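A mão que ensina: a demonstração guiada no programa Tamihana

A programação de um braço robótico industrial foi, durante décadas, tarefa reservada a especialistas. Cada ponto da trajetória era introduzido numa consola e cada alteração do produto obrigava a rever a sequência. O programa Tamihana, desenvolvido pela Skakell em parceria com a Breltell, parte de outro princípio: quem conhece a tarefa executa-a através do próprio robô, e o sistema aprende a partir do registo dessa execução.

São usados dois modos de ensino. No primeiro, o operador segura o braço e condu-lo até à peça, com os motores em regime de baixa resistência. No segundo, trabalha à distância, com um comando manual cujos movimentos são reproduzidos pela máquina. A escolha depende da tarefa. A condução directa serve bem os percursos curtos e as aproximações delicadas; o comando remoto é preferido quando o corpo do operador ocuparia o espaço de trabalho ou taparia a visão das câmaras.

Desde Outubro, foram recolhidas 843 demonstrações, com a participação de 54 operadores. A maioria provém das linhas de embalagem e montagem e não tinha experiência anterior com robôs. A formação inicial ocupa uma manhã e termina com um exercício de recolha e deposição de peças, repetido até que o formando abra e feche a pinça sem procurar o botão com os olhos.

A qualidade do registo revelou-se mais exigente do que a quantidade. Um operador hesitante transmite a hesitação ao modelo, e um operador demasiado rápido produz imagens arrastadas, difíceis de associar à posição da ferramenta. O protocolo em vigor determina que cada tarefa seja demonstrada 100 vezes, com variação da posição inicial, e que as sequências interrompidas sejam conservadas em arquivo separado. Parte delas tem sido aproveitada para ensinar o sistema a recuperar de uma aproximação falhada.

Permanecem questões em aberto. Os materiais flexíveis continuam a oferecer dificuldade, e o comando à distância priva o operador do tacto - uma limitação que as equipas procuram compensar com o retorno de força, ainda em ensaio. Está igualmente em revisão o modo de reconhecer, na carreira dos trabalhadores, o saber que estes transferem para as máquinas.
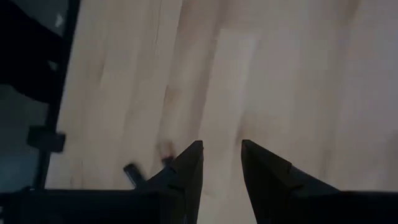 Texto: Redação da Revista Devberg
Secção: Automação e Trabalho

Vistos a partir do punho do robô, os dois dedos da pinça surgem abertos e sem carga sobre o soalho claro. A distância entre eles é um dos dados guardados em cada demonstração do programa, a par da posição das articulações e da imagem. As inscrições para o próximo ciclo de formação de operadores decorrem junto da Skakell.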